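From: Deok-su Maeng
To: Cesstead Shared Workshop, Automation List
Date: 09/12/2023
Subject: Re: [automation] Kitchen bench: simulation before steel?

Dear members,

Thank you for the questions received on this list concerning the kitchen bench project. The workshop office has asked me to reply on behalf of the Plullesar group, and to keep the reply on the list so that it goes into the archive with the original message.

An earlier message from the Amura table read, in part:

> We understand that Plullesar has asked for bay 2 to be kept free
> through the end of October for a robot arm and a mock kitchen. Our
> group would like to know three things before the bay schedule is
> settled.
>
> First, has the layout been tested in any form, or will cabinets be
> cut and then cut again, as happened with the sorting bench?
>
> Second, which tasks is the arm expected to perform? The proposal
> says "light kitchen handling" and leaves it there.
>
> Third, what is the cost to the common fund? The figure of 3000 has
> been mentioned at the bench and we would like it confirmed or
> corrected in writing.
>
> We have no objection to the project as such. Our own lathe stand
> needs the same bay and we have to plan for it.

I will take these in order.

On the first point, no material has been cut. The layout exists as a simulated kitchen, kept in the project directory under the working name Ban, and all of the work to date has been carried out there. Members with an account on the workshop server may open it at any time. The model files are read-only for general accounts, and requests for changes should be sent to this list under the subject "Ban layout."

Two views from the current version follow.

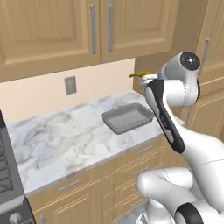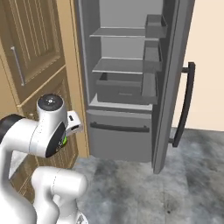
The order of work for the physical bench has been set by the reach of the arm, and the counter comes first. We intend to fix its height and depth before any decision is made on the cabinets beneath it, as the arm must be able to lift an object clear of the surface and still have room at the wall. In the counter view the gripper has the banana well up near the backsplash, with the baking tray lower down on the marble, and that is the height we wish to preserve in the built version. Marble will not be used. The counter will be made from the laminated board already in the rack, with the front edge rounded over so that the arm cable is not chafed when it hangs forward. Members who have offcuts of the same board longer than a forearm are asked to leave them on the lower shelf of the rack.

The refrigerator is a separate matter and remains open for discussion. In the model the door is hinged on the right and swings out to that side. The built version will be an empty shell with a hinged door, two shelves and door bins, and it will not be connected to power. The swing of the door takes up more of bay 2 than the original floor plan allowed. We have therefore asked that the painted line be moved outward before the shell is brought in. If the Amura table has a preference as to which side of the bay should stay clear for the lathe stand, please state it now, while the hinge side can still be changed on paper.

On the second point, the tasks proposed are picking up a light object from the counter, setting it in a tray, and opening and closing the refrigerator door. Knives, glassware, liquids and heat are excluded. The stove in the model is there to fill its place in the cabinet run, and the built version will have a painted box in that position. Any addition to the task list will be put to this list for comment before it is tried on the physical arm.

On the third point, the figure of 3000 is not correct. The request to the common fund is for 1776 dollars, covering hardware, hinges, drawer pulls, the emergency stop and its wiring. The arm itself is on loan and does not appear in the request. A further amount of roughly 1000 dollars was shown in the first draft for a second control computer — this has been withdrawn, as the existing machine is adequate.

Until the floor line has been moved and the emergency stop has been inspected, the physical arm will remain unpowered and under its cover. After that date, it may be powered only when two trained members are present, one of whom must be standing at the stop. Training will be offered in the usual way, and names may be sent to me directly.

Comments on the layout are welcome on the list. Comments on the bay schedule should go to the workshop office, with a copy here, so that both groups are working from the same information. Dimensions for the counter will be posted as soon as the board has been measured — please do not take them from the model, where the thickness of the top has been rounded.

Respectfully,

Deok-su Maeng
For the Plullesar group
Cesstead Shared Workshop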